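Painting kitchen cupboard doors - do you REALLY need to sand first?

Grodora Home Forum > Decorating > Kitchens and Furniture

tealandtoast
Posted 4th July
Hello all! First post after lurking for ages. We've just got the keys to a flat in Karngate and the kitchen is solid, well laid out and the colour of weak tea. I don't want to rip it out because there's nothing wrong with it, so I'm going to paint the doors. Very excited, I've already bought a tin of Drallon Cupboard Satin in a soft green called Pond.
My question is about sanding. The tin says "light key recommended". My mum says sand it until your arms fall off. A video I watched said wash, dry, paint, done. The doors are smooth and a bit shiny, and I think they're some sort of foil or wrap over board. What would you do?

brushload
Welcome! Lovely project, you'll be thrilled with it. Sand. Always sand. You don't have to take anything off, you're only dulling the shine so the primer has something to hold. I use a fine pad and it takes a few minutes a door.
But before that - and this matters more than the sanding - degrease. Then degrease again. The doors over the cooker will have years of bacon on them even if they look clean.

MrsPelmet
Agree with brushload on the degreasing, disagree on the sanding if it's a foil wrap. Foil is thin. I went through mine at the corners with a sanding pad and ended up with fluffy brown patches that drank primer and still showed afterwards. With foil I'd wash it well, use a proper adhesion primer and leave the sandpaper in the shed.

brushload
You went through it because you pressed too hard, with respect! A fine pad with no pressure won't go through anything.

MrsPelmet
I've been doing this a long time and I pressed like I was dusting an egg. Corners are corners. Foil is stretched there and it's thinner than on the flat.

gloss_boss_11
Middle way: sand the flat part, leave the edges and corners alone, and prime the lot. Everyone's happy.
Also tealandtoast, check whether the foil is lifting anywhere before you start. Run a fingernail along the bottom edge of the doors by the kettle and the dishwasher. If it's coming away there, paint won't hold it down. You'd need to glue it or strip that door completely.

tealandtoast
Oh this is brilliant, thank you! Just did the fingernail test and one is lifting, the one over the kettle, a bit longer than my thumb. The rest seem tight. Can I glue just that bit?

gloss_boss_11
Yes! Contact adhesive, a thin smear with a cocktail stick, let it go tacky, press and tape overnight. Go easy or it'll ooze and you'll be picking it off the front.

oldrollerdave
Take the doors OFF. I can't say this loudly enough. I painted my first kitchen with the doors hanging and had runs down every one, plus green hinges. Number the doors inside the hinge hole with a pencil, put a bit of tape over the number, and draw a little map of the kitchen so you know which goes where. Doors that look identical are never quite identical once you try to hang them back.

sunnysideup_kit
Seconding the map! And put the screws for each door in its own envelope with the same number on it.
Roller rather than brush, by the way. A small foam one for the flat and a decent brush only if you've got grooves. Foam can leave tiny bubbles, so roll it on, then go over once more very lightly from top to bottom with hardly any weight and leave it. The urge to go back and fiddle is strong. Resist!

MrsPelmet
Not foam. Short pile microfibre. Foam gives me orange peel every time with Drallon, it's quite a thick paint.

sunnysideup_kit
Funny, I used foam with Drallon on my utility room and it came up like glass. Did you let it down with a drop of water? The tin says you can.

MrsPelmet
I did not, and now I'm annoyed. I've got a bathroom cabinet waiting so I'll try it.

tealandtoast
My doors are completely flat, no grooves or panels at all, so I'm leaning towards roller all over. Does flat make it easier or harder?

oldrollerdave
Both. Quicker to paint, but there's nowhere for a mistake to hide. Every bit of fluff shows. Go over each one with a tack cloth just before you start and don't wear a woolly jumper.
Look at it with the light coming from the side as well, before and after priming. Any dip or lump will throw a shadow you'd never spot straight on. 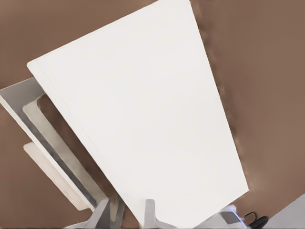
Plain white and flat all over, the kind of surface where every speck shows.

sunnysideup_kit
Ooh yes, side light is the way. I use the torch on my phone held low down.
With flat doors I'd do the backs first, then the fronts. If you get a mark from whatever you're resting them on, it'll be on the inside where it doesn't matter.

brushload
Paint the fronts first! Then you can hang them sooner and do the backs in place with the doors open.

oldrollerdave
Brushload, you'll get drips round the edge and onto the fresh front. Backs first, every time.

brushload
I never get drips :)

tealandtoast
Backs first it is, I know my limits! Last question, I promise. How long before I can treat them like normal doors? Tin says touch dry in 2 hours, which sounds wonderful.

gloss_boss_11
Touch dry isn't hard. Leave it overnight between coats whatever the tin says, and give it a good couple of weeks before you scrub at anything. Soft cloth and plain water until then. If you're fitting new handles, drill the holes BEFORE you paint.

MrsPelmet
And stick little felt dots inside the corners where the door meets the frame. Fresh paint against fresh paint will glue itself shut if the kitchen's warm.

tealandtoast
Handles! I hadn't thought about those. I've seen some lovely brass ones by Enache but they'd come to 200 pounds for the whole kitchen, so maybe I'll live with the old ones until October and give them a polish.
Right, plan: degrease twice, glue the lifting bit, light sand on the flats only, primer, two coats of Pond with a roller. Starting with the door under the sink where no visitor will ever look. I'll come back with how it goes!

sunnysideup_kit
Perfect choice for door number one. Pond is gorgeous, by the way, it goes a bit greyer in the evening. Enjoy it!

oldrollerdave
Draw the map first.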